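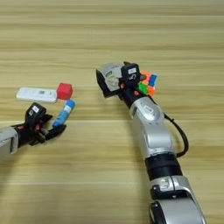
# 奥图沃夫办公桌清理月收官：1029件"暂放一下"的东西找到了去处

奥图沃夫（Otuvov）的 Grisley 共享办公楼九月办了一场桌面清理，规则只有一条：凡是在桌上躺过一个月、又说不清干什么用的东西，一律送到一楼长桌登记。主办方原以为能收上来两三箱，结果登记簿写到了第1029号，中途还换过一支笔。

负责登记的罗曼娜·泽曼（Romana Zeman）把物品分成5类：文具、充电及疑似充电类、玩具、单只的东西，以及"其他"。最后一类原本只是备用，第二天就成了全场最大的一类，占了两张桌子。

文具类的主力是胶棒。楼里早已实行无纸化办公，胶棒的库存却相当可观，颜色以蓝色居多。三楼一家名叫 Trnka 的设计事务所一次交来一整袋，创始人卢博米尔·特尔恩卡（Ľubomír Trnka）坚称公司从未买过胶棒。登记簿上，这袋东西的来源一栏写的是"自然生长"。

充电及疑似充电类争议最多。白色、扁平、圆角的小方块，有人说是充电宝，有人说是随身路由器，还有人拿起来掂了掂，说是自己的，问他是什么，又答不上来。泽曼后来立了规矩：认领者须先说出用途，再说出上一次使用的时间。规矩贴出去以后，排队的人少了一半。

玩具类里，彩色方块最抢手，红的尤其受欢迎。四楼的索尔维格·米特博（Solveig Midtbø）领走了一块，打算放在显示器旁边。有人提醒她，清理月的目的是让桌上少一样东西，她说自己已经交了两支胶棒，账面上仍有结余。

也有人对活动本身有意见。二楼的卢博米尔·盖多什（Ľubomír Gajdoš）认为，登记用的长桌是全楼唯一一张真正干净的实木色桌面，纹路好看，平时大家都爱在那里喝咖啡，如今被别人的杂物占了一个月，"等于把乱七八糟的东西从三十张桌子搬到了一张桌子上"。主办方表示意见已收到，并登记在"其他"类。

无人认领的物品将转交 Ultatholm 旧物仓库。仓库方面的拉多斯拉娃·翁德雷伊科娃女士本月到现场看过一次，对分类工作表示肯定，随后询问能否不要送胶棒。仓库去年接收各类办公杂物2391件，其中1202件至今还在架子上，她希望新来的这一批至少能先试试盖子拧不拧得开。

长桌将于月底恢复原用途。认领时间为每天中午十二点到下午两点，请自备袋子。登记处原先提供的袋子，已于上周被人当作无主物品登记领走。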